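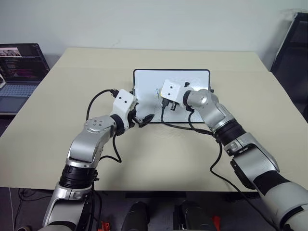 Fig. 1. Whiteboard on the tabletop.

Flash Fiction Reading Project: Final Report
Habibur Sheikh

My plan was to read 100 very short stories in June and work out what makes one end well. Every story had to be under 1000 words. One ran to 1063, and I let it in since the extra words were the good ones.

Most came from two small online magazines, Stondau and Cloltik. Stondau likes divorces. Cloltik likes dead grandfathers, often with a boat. I sorted the endings into types and had to redo the sorting when "someone looks out a window" swallowed most of the list.

The story I kept going back to was "Soson," by a writer who signs only as Biswas. A woman returns a casserole dish to her neighbor and the neighbor won't take it. It stops there. My first draft of this report spent 2 pages explaining the dish, and my adviser crossed out both.

I also wrote a story of my own, as required. It has a window in it. Stondau turned it down in one line, which I have attached as Appendix B.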